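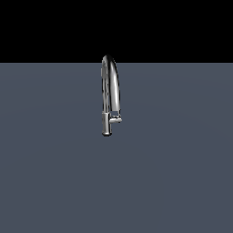 Armatur mit Bügelauslauf und Seitenhebel, Simulationsansicht aus dem Paket »Genard Küche«

Genard Küche – Demonstrationsdaten für Griff- und Drehaufgaben

Das Paket von Nedolton enthält 300 simulierte Vorführungen: Hebel öffnen, Hebel schließen, Auslauf schwenken. Aufgezeichnet wurde per Fernsteuerung in der Umgebung Ornia. Ob das für ein belastbares Modell reicht, hängt stark vom eigenen Greifer ab. Wir würden nicht darauf wetten.

Verchromte Oberflächen sind in der Simulation dankbar, in einer echten Küche selten. Kalkflecken und Gegenlicht fehlen komplett, ein Spülbecken ebenso. Der Hersteller spricht von »praxisnah« – das halten wir für großzügig formuliert.

In unserem Test mit dem Lernsystem Bae blieben nach Durchsicht 202 Vorführungen übrig. Beim Rest war der Hebel nur angestoßen oder die Aufnahme brach vor dem Endanschlag ab.

Lieferumfang: Gelenkwinkel, Greiferzustand, Kamerabilder, Objektmodell
Aufgabenvarianten: 9
Preis: 530 Euro je Arbeitsplatz
Updates: angekündigt für Oktober, bisher ohne Inhaltsangabe

Rückgabe nach Freischaltung ausgeschlossen. Probedatensatz vorher anfordern.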